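Chapter 4
Reading Land Before You Buy It

I bought my first piece of ground the way most people buy a dog. I saw it, I liked the look of it, and I drove home already naming things. It had a pond and a leaning red shed, and there was a row of old pears along the fence that I could see myself picking in the fall. I did not dig a single hole in it until after I had signed.

So this chapter is about digging holes first. It's also about walking, asking neighbors rude questions, and reading the county file with a pencil in your hand. By the end you should be able to spend one long day on a property and come away knowing whether it can do what you want from it – or at least knowing which questions you still have to pay somebody to answer.

We'll spend most of our time on two properties. The first is Dallunlow, the hill place that Elba Toledo bought for sheep and has now run for long enough to be frank about it. The second is the Bautista farm, down on the flats, which Patricio Urrutia looked at, walked twice, and turned down. I like teaching with the one that got away (students always want to know whether he was sorry, and we'll get to that).

What the listing leaves out

Here's the listing for Dallunlow, more or less as Elba first read it: house, barn, good well, pasture, some timber, road frontage. Every word of that was true. The well was good. It was also at the bottom of the hill, and the pasture was at the top, and for her first summer she hauled water up in the back of a pickup. The pipe that fixed it ran 1,543 feet and cost $2,235 before she'd paid anyone to bury it.

Now, that isn't a terrible sum against the price of a farm. But she could have known it before she made her offer, and she could have asked for it off the price! All it would have taken was standing at the top gate and wondering what a ewe was going to drink.

I call this walking the chores. Don't stroll around the boundary admiring the view. Start at the back door at the time you'd really get up, go to wherever the animals would be, then to the feed, then to the water, then back. Open every gate. If you have to climb over something, write it down. We'll do this on paper with the Dallunlow map in Section 4.2, and then I want you to do it on a real place, in November if you can manage it, when the mud tells the truth.

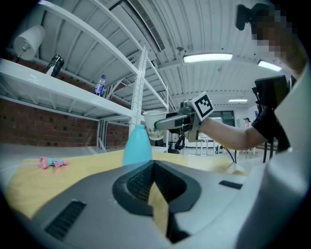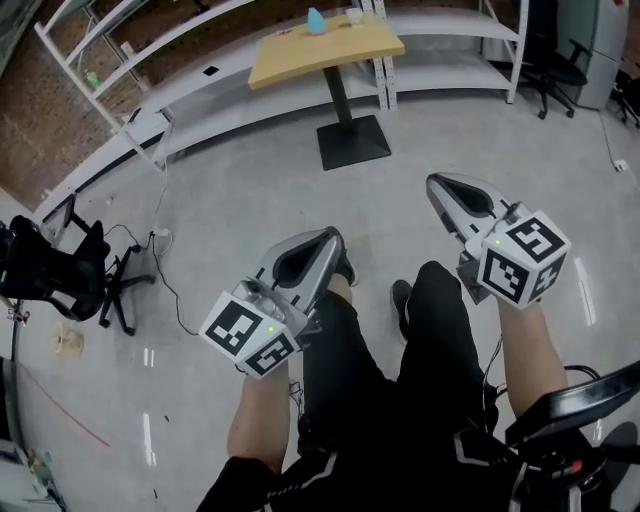
Top, a teal-blue bottle on a tabletop; bottom, a gripper in each hand.

Soil, and the people who know about it

You'll meet a good many numbers in Section 4.3, and I'd ask you not to panic. Thijs Van Damme taught me to read a soil report, and his method was to cover up everything except the pH and the organic matter until I could say what those two meant for grass. Then he'd slide the paper down a line. It took us most of a winter. You'll get it faster than I did, since I argued.

The report only knows what was in the bag, though. Take your samples from at least seven spots, and keep the wet corner separate from the rest. Mixing the bad corner in with everything else gives you an average of a field that doesn't exist. Patricio made that mistake on his first visit to Bautista. On his second he dug, and at spade depth in the lower field he hit gray clay with rusty streaks through it, a sign of ground that sits wet for a good part of the year. He wanted orchard. He went home.

Before you start

You'll need a spade, a notebook, boots you don't love, and the blank field sheet at the back of the chapter. Keep your sheets together, as we'll come back to them in Chapter 6 when we talk about fencing costs.

Key terms: frontage, easement, carrying capacity, mottling, water right, perched water table.

4.1 Walking the Boundary

Begin at the corner nearest the road and find the first survey pin. If you can't find it, stop and ask the seller to show you where it is.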